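Everything in Its Bin: An Afternoon With Kilian Widmer

The sign over the door still says Flodik, although the lettering has gone the color of weak tea and the F leans a little. Kilian Widmer says he gets asked about it every week. Flodik was a paint wholesaler, long gone by the time he took the lease, and the sign was bolted so firmly to the brick that he decided to let it be. His own business is called Clondero, and it sells leftovers: odds and ends from garages, closed-up workshops, kitchen drawers and garden sheds, sorted and put back on shelves where somebody might want them.

I came on a Thursday, a little after two, having been told that was a quiet hour. It was quiet in the sense that only one phone was ringing. Widmer waved me toward a stool, moved a carton of door hinges off it, thought about where to put the hinges, and finally held them on his lap for the first ten minutes of our talk.

"People think sorting is the boring part," he said. "They like the hunt, they like coming in with a trailer and telling me what Grandpa had. Then they look at all the stuff mixed together and their faces fall. But for me that's when it gets good. I could do that part all day, and most days I do!"

He grew up over a hardware store, and he remembers being paid in licorice to separate wood screws from machine screws. He was slow at it and got distracted by anything odd, a brass key or a marble, and his father would find him an hour later with three screws sorted and a whole row of treasures lined up on the windowsill. He laughed telling me this, and then admitted that his own windowsill at home looks much the same today (his wife has asked for half of it back).

The method he uses now is simple enough that he seemed a little shy about explaining it. Everything that comes in gets tipped out of its box into something with a hard floor and sides, so that small pieces can't roll away. Nothing is sorted in the box it came in. He was firm about that.

"In a box you only ever see the top layer," he said. "You dig, and the little heavy things slide down and hide again, and you end up handling the same pair of pliers six times. Tip it out, spread it, and take a breath before you touch anything. Have a cup of coffee if you want one. Then start with whatever you can name."

Starting with whatever you can name turns out to be most of the philosophy. A spoon is a spoon and goes to kitchen. A brick goes out to the yard, where he keeps a pallet of singles for people patching a garden wall. A hand tool with a decent handle goes to the tool bench to be looked over. The lumpy things, the bits of metal that belonged to some larger thing, wait until the end, and by then there are few enough of them that you can give each one a fair chance.

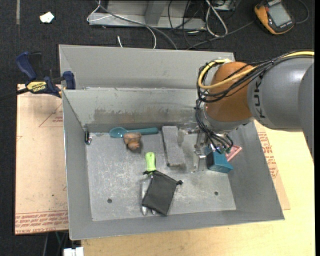
Leave the mystery pieces for last and you will never get to them, according to Lebrun, who would take them first, while the eyes are fresh, and let the spoons look after themselves. The two of them have been having this argument for years, and it came up again within a minute of the coffee being poured. Small metal parts get thrown out when people are tired, Lebrun went on, and those are the very parts a customer drives an hour to find.

Widmer heard this out with great patience and then shook his head.

"If I start with the mystery pieces, I'm standing there at suppertime with one fitting in my hand and the whole load still waiting," he said. "I know myself. I'm still the kid with the marble."

They agree on the bins, at least. Widmer is fond of a metal bin with sloping sides and talks about it the way other people talk about a good skillet. He likes that things slide back toward the middle, and that a brick can go in without anyone fussing over it. He has tried plastic tubs, which cracked in the cold, and for one summer an old bathtub, which he doesn't recommend unless you have a very strong back. Scratches don't bother him. A bin that still looks new, he told me, is a bin that hasn't been asked to do anything.

Color is the other thing he could talk about until closing. He has noticed that people will pick out a bright handle before anything else, whatever they came in for, and he thinks tool makers figured this out a long time ago. Lime green, orange, a good loud yellow: you can drop a tool like that in tall grass and still find it before supper. He paints the handles of his own garden tools every March for just that reason, and he once sold 35 old trowels in a weekend after giving them all a coat of leftover red. The same trowels had been sitting there, brown and gray, since the fall.

"Gray on gray is where you lose things," he said. "A gray stone in a gray bin, a little silver clip over in the corner. You have to go looking for those on purpose. I run my eye along the walls first, then I do the corners, and only after that do I say I'm done."

I asked what happens to the things that never find a home. He finally set down the hinges, on top of another carton, and led me to the back, past the lamp parts and a rack of curtain rods sorted by length. There is a long shelf there marked Hadivetti, after an old drawer cabinet he bought at auction and later sold without its nameplate, which he liked too much to part with. Whatever can't be named goes on the Hadivetti shelf for two seasons. Customers are welcome to guess. If a guess is right, they get the piece for nothing.

The shelf held 175 pieces at the last stocktaking, and he expects it holds more now. On the afternoon I visited, a woman in a raincoat recognized a small curved bracket as part of a folding stroller, and was so pleased that she took it home, though she told us she hadn't owned a stroller in years. Widmer wrapped it for her in newspaper as carefully as if she had paid for it.

For anyone facing a garage or a deep kitchen drawer of their own, his advice is kind and not very strict. Do one load at a time. Use a container bigger than you think you need. Keep a rag handy, and keep your good coffee mug somewhere else, because sooner or later it will get sorted too (his spent a week on the kitchen shelf with a price sticker on it). And don't throw out a spoon just for being on its own.

"I never had a customer complain that a spoon was single," he said. "They come in, they hold it, they like the color or the weight of it, and it goes home and stirs somebody's soup. What more do you want from it?"

The phone had started up again by then, a man with a trailer and a shed to empty, wanting to know how late they were open. Widmer told him six, looked over at Lebrun, and changed it to half past.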